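O número da minha senha era 715 e o painel marcava 701, portanto eu tinha tempo de sobra pra desistir. Não desisti. Quem me conhece sabe que eu desisto de tudo (academia, curso de francês, aquele pão de fermentação natural que morreu na geladeira em dezembro), mas naquela tarde eu tinha posto na cabeça que ia recuperar o guarda-chuva da minha avó e pronto.

Eu tinha esquecido o bendito no ônibus da Cliltov, linha 40, no banco do fundo. Cabo de osso, tecido verde, uma vareta torta desde que eu me entendo por gente. Minha avó dizia que tinha comprado na Cikari, no tempo em que a Cikari ainda vendia guarda-chuva e não só capinha de celular, e que tinha custado o preço de um sapato. Cresci ouvindo a história desse preço! Cada vez o sapato ficava mais caro.

A moça do balcão de achados e perdidos me pediu pra descrever o objeto. Descrevi com tanto capricho que ela largou a caneta.

— Senhora, é um guarda-chuva.

— É, mas é verde.

Ela sumiu lá pra dentro e voltou com 14 guarda-chuvas abraçados no peito, feito lenha. Verdes, 2. Um era de criança, com sapinho. O outro era verde mesmo, cabo claro, vareta torta... só que a vareta torta era do lado errado. Pode rir, mas eu sei de que lado é a vareta. Passei a infância levando aquela ponta na orelha esquerda.

Fiquei ali segurando o guarda-chuva de outra pessoa e pensando que alguém, em algum canto da cidade, podia estar com o meu, estranhando a orelha direita.

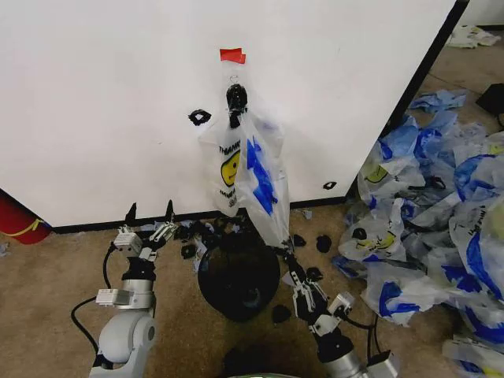
— É esse? — perguntou a moça, já com o carimbo na mão.

E eu disse que era. Não sei o que me deu! Assinei o papel, agradeci duas vezes e saí quase correndo pela rua Mfinanga, debaixo de um sol de rachar, com o guarda-chuva aberto, que era pra ninguém desconfiar.

Na esquina da padaria Bevitz tinha uma senhora parada no ponto, de lenço na cabeça. Olhou pra mim, olhou pra cima, pra vareta, e levou a mão à orelha direita, bem devagar.

— Minha filha — ela disse —, onde foi que você arrumou isso?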